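The Coat With 22 Pockets

Posted by Vilja on a Wednesday, when I should have been doing the ironing
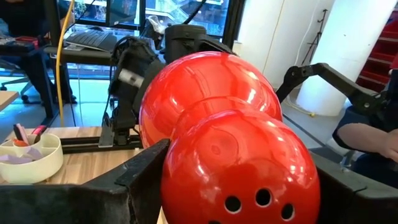
Do you need a waxed jacket if you already own a raincoat?

Only if you plan to stand still in bad weather for long stretches, which I did not, and I bought one anyway.

I had been circling the Preltitz field coat since June. It's olive, it comes down to the knee, and the website shows it on a man leaning against a gate. I don't have a gate. The price was 309, marked down from 450, and there was a little clock ticking in the corner of the page to let me know I was about to lose everything. I have since checked back several times. The clock is still ticking. It starts over when you close the tab.

The coat arrived folded into a box about right for a toaster, and it unfolded with the sound of somebody opening an old tent. It smells like a tent, too. Kai asked from the next room whether something had happened to the stove.

Now, the pockets. The listing says 22 and I assumed this was a typing error. I've been through the lining twice and I believe them. There are the usual hand pockets, and behind those another pair for when the first pair fills up. There's a long one down the back for (according to the leaflet) "maps or game." There's one inside the left cuff that will hold a single stick of gum. I put my bus pass in one of them on the first day and found it on the third, after I'd paid for a new one.

Sizing: I'm a medium in most things and a small in anything from Clevari, who cut their clothes for a taller and more hopeful person. In this I took the medium and the sleeves reach my knuckles. Oskari at the alterations place looked it over and said he could take them up, but that the wax would gum his machine, so he'd have to do it by hand and he'd have to charge me for his mood. I turned the cuffs back instead. It looks fine. It looks like a choice.

What I do like:

The collar. It has a corduroy facing and a throat strap, and when it's done up the wind stays out of my neck completely. My old Nanska parka had a hood the size of a mailbox and still let the rain run down my back.

The zipper goes both ways, so you can sit down on a bus without strangling yourself.

What I don't: it can't go in the washing machine, it can't go near a radiator, and it can't go on the white chair, as the white chair will tell you. You sponge it with cold water and re-wax it once a year. The tin is sold separately. The coat should last up to 30 years if you do all this — so by my math I'll be waxing it well past the point where I can lift it.

Tariq, who commented last time that I only review things I've already decided to keep: fair. I'm keeping it. The return window was 2 weeks and I spent the first one looking for my bus pass.

Next up are the wool tights, if they ever get here.

Print this post | E-mail this post to a friend

Recent posts
Hämäläinen mittens, one winter later
A skirt with an opinion about bicycles
Clevari sale: what I put back
Why I own four gray cardigans

Contact | Copyright Vilja Heinonen | Back to top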